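We use cookies to remember your reading preferences. By continuing to browse you accept this. Manage settings

The dull examples are the ones worth paying for

There is a habit in our trade of reporting the size of a set of demonstrations before saying anything else about it. A group will announce that it has so many thousand runs of an arm doing so many hundred tasks, and the number is meant to settle the matter. I have sat on both sides of that conversation, first as someone who bought such sets and now as someone who helps to make them, and I think the number is close to useless unless you also know what the people gathering it were told to throw away.

I will argue from a small job, which is the only kind I know in detail. At Drirkura we spent part of last winter teaching an arm to work on desktop computers. The customer, Bradbridge, takes in old office machines and wants them stripped of whatever can be sold on. Memory comes out and gets tested. Some of it goes back into other machines. Both directions matter, and both are hard on an arm, because a memory module goes into a long narrow slot and must be pushed harder than most people expect.

Our first plan was a tidy one. We would put the tower in one position, place the parts in a fixture where the arm could find them every time, and have an operator guide it through the same motion until we had a good pile. Seraina Auer ran the first week of sessions on that plan. The pile grew quickly and the runs were clean. When we trained on them the arm did very well on that tower in that position, and badly on everything else. Shift the case by the width of a thumb and it would press down on the edge of the slot and keep pressing.

None of this will surprise anyone who has done the work. What interests me is how long we went on collecting the clean runs after we knew. We did it because they were easy to count. Seraina had a sheet on the wall with a target for each day, and a run counted if the module ended up seated and did not count if it didn't. By the end of the second week we had 273 runs on the sheet. I would trade most of them for the ones we deleted. 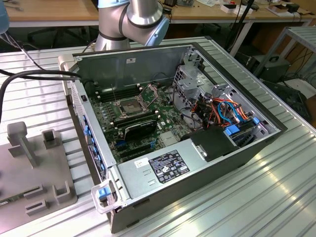

The tower on its side, with the fixture plate on the table to the left.

Think about what a deleted run contains. The operator comes down a little to one side, feels the module catch, lifts, turns it slightly, and comes down again. It takes twice as long as a clean run and looks clumsy on playback. Under our rule it was thrown out if the second attempt failed as well, and it was usually trimmed even if the second attempt worked, so that only the good part remained. We were paying a skilled person to show the machine how to get out of trouble and then cutting that part off before the machine could see it.

Alois Pfister, who looks after the training side, objected to this earlier than I did. His view was that the model had never once been shown a module in the wrong place, so it had no reason to do anything sensible when it met one. I answered that if we kept the failures the model would learn to fail. This is the standard reply and there is something in it. If you feed in runs where the operator was tired or had misunderstood the task, you do get an arm that dithers. But a mistake and a recovery are different things, and a rule that looks only at the last second of a run can't tell them apart.

So we changed the rule. An operator now marks the point where things go wrong and the point where they are right again, and the whole run is kept. If it never comes right, the run is kept too, in a separate folder, with a line of plain text saying what happened. "Caught on the latch." "Module back to front." "Let go too early." Usa Paisan wrote most of these lines in the first month and they are the most useful thing in the set. I have read all of them, which I could not say of any video folder I have ever been handed.

The cost went up, and I don't want to hide that. A session that used to give us 71 runs in a day now gives fewer, and the operators have to think about what they are doing at the moment when they would most like to get it over with. Marking a run takes attention. Balthasar Nägeli, who pays for all this, asked me in November why the count had gone down when the number of hours had not. It was a fair question. I told him the old figure had included a great deal of repetition that we had been calling progress. He didn't like the answer but he let us carry on until spring.

The second thing we changed was the position of the tower. Under the old plan it was lined up with the table, since that suited the arm and made the playback easy to compare. Now the operator moves it between runs. We tried giving people a printed list of positions and it was a waste of paper. They put the case down the way the list said, near enough, and the small errors they made in doing so were more varied than the list itself. In the end we dropped the list and asked them to set the case down as they would if they had just carried it in from the van.
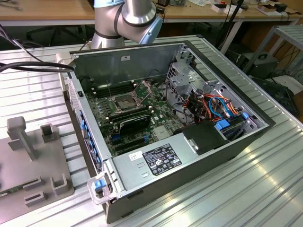 A case also has its own untidiness, and I have come round to thinking we should leave it alone. Early on we tied the cables back before every session so that nothing would hang in the way of the slots. At Bradbridge there is no one to tie the cables back. The machines arrive with drives missing or drives present, with looms pulled loose by whoever opened them last, and with processors already taken out. An arm trained on a groomed computer has been trained on a computer that does not turn up. Each hour spent on making the inside of the case neat was an hour spent making the examples less true.

Sheldon Fehr disagrees with me here, and as he has been collecting this sort of data for longer than I have, I should give his side properly. He thinks you start clean and add mess in steps, so that when the arm gets worse you know which step did it. If you throw everything in at once, he says, you learn that it doesn't work and you learn nothing about why. He did it his way on an earlier project at Cuvedero, where the job was fitting covers on small pumps, and he had good results to show for it.

I think he is right about finding faults and wrong about spending money. His method is what I would use if I had a year. Most groups have a few months and a customer who wants to see the arm do something on a Tuesday afternoon with whatever is on the pallet. If you plan to begin with the clean cases and move on to the messy ones, the time runs out in the clean ones. I have watched this happen on 4 projects now, one of them my own. The messy stage is always in the plan and always near the end of it.

There is also the matter of who does the collecting. It is treated as junior work almost everywhere I have been. The people who build the model are in one room and the people who guide the arm are in another, and the second group is given a target and a short sheet of instructions. Yet they are the only people who know what is in the data. Usa could have told us in the first few days that one sort of slot latch was closing itself when the case was moved, and that she had got into the way of flicking it open with the corner of the module. That trick was in dozens of runs. Alois spent most of a week trying to work out why the arm made an odd little sideways tap before it pushed down. He could have asked her, and she would have answered in a minute.

We now have the operators in the room when the arm is tested. It is an awkward arrangement, as testing usually happens late in the day and they would like to go home. But they recognise their own habits in it straight away. Seraina can say which of the operators a given movement came from. When the arm did something foolish with a graphics card in the way, she knew that we had hardly any examples with a card fitted, which none of the rest of us had noticed, and we collected some the next morning.

I am sometimes asked for a figure: how many examples does a task like this need? I gave one once, in a talk at Echevarría, and I regret it, because it was repeated without the conditions I had attached. A better question for anyone buying a set, or setting out to make one, is what the rule was for keeping a run. Ask to see the folder of failures. If there isn't one, somebody has decided on your behalf what the machine will never have to deal with, and they probably decided it in the first week, before they had seen the work. Ask whether the people who guided the arm can be spoken to, and whether any of them has seen it run on its own.

For what it is worth, the arm at Bradbridge still gets stuck. It gets stuck on modules with tall metal covers, which we left out because we had only 9 of them and they seemed unusual. They are common enough on the pallets. Usa has started on those this week, and her first folder is mostly failures.

Enjoyed this piece? Enter your email address to receive our newsletter. You can unsubscribe at any time.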